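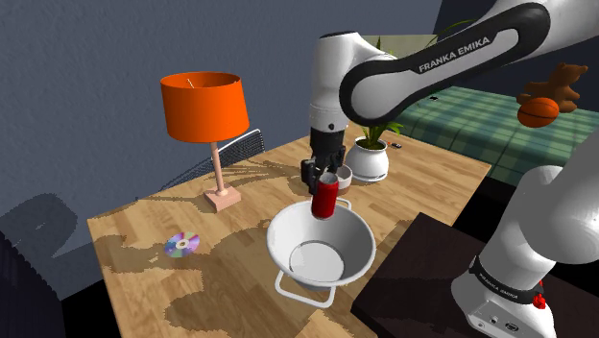
Your first drop task is harder than it looks on the handout, and most of the difficulty sits in the last few centimetres. Teams in the robotics club usually spend a whole evening getting the arm to pick something up, declare victory, then discover that letting go is a separate skill. With a red can hanging over a bowl like this, gripped up near the top rim, you still have three decisions to make: how low to go, how straight to come down, and when to open the fingers. The steps below cover all three, in the order they will annoy you.

What you need

The club's Grusetti project folder, unzipped somewhere you can find again
The simulator open, with the default bedroom loaded
A notebook, made of paper
A partner who is willing to say "that's not over the bowl" out loud

Step 1. Save your start position

Move the arm to a comfortable hover and save it as home. Do this before you touch anything else. In February one team skipped it and drove the arm by memory for the rest of the night, with the results you would expect from people who also lost the car keys.

Step 2. Name your waypoints

You want at least grab, lift, over, lower and release. Please don't call them test, test2 and test2final. Ayuba Baidoo marks the logbooks, and he has read enough test2final to last him.

Step 3. Get over the target before going down

Travel sideways high, then descend. A diagonal shortcut saves a second or so and clips the rim nearly every time. Check your alignment from at least two camera views. From one view, a can can look perfectly centred while it's still well out over the table.

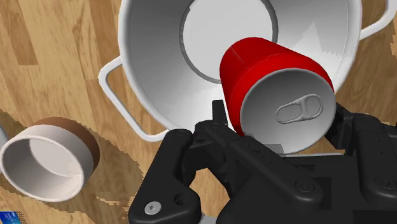
Once both views agree, nudge the over waypoint and save it again. Small nudges, please. If you find yourself making big ones, go back to Step 1 and see whether home has wandered off.

Step 4. Set the descent

Start the speed slider at 30 and leave it there until you've had a clean run. The slider goes up to 800, for reasons known only to whoever wrote it. Keep the wrist angle fixed on the way down. If the can tilts during the descent, your lower waypoint has a different wrist angle from your over waypoint, and you should copy the angle across.

Step 5. Let go

Add a short pause before release so the arm can settle. Then open the fingers fully and lift straight up. Half-open fingers will carry the can back out again, which is a good party trick and worth no marks.

Step 6. Run it again without touching anything

A drop that works once is a rumour. Reset, run, write down what happened, and repeat until your partner gets bored. Change one setting at a time, or you'll have no idea which one fixed it.

If it goes wrong

The can shoots sideways: grip force is too high. Back it off a little.
The can slides during the lift: grip force is too low, or you've grabbed too close to the top.
The arm refuses to move and error 469 comes up: a waypoint is out of reach. It's usually lower.
Everything falls through the table: restart the simulator and have a biscuit.

Logbooks are due 13th August. Put your team name on the cover; last year we got two blank ones and a very nice drawing of a horse.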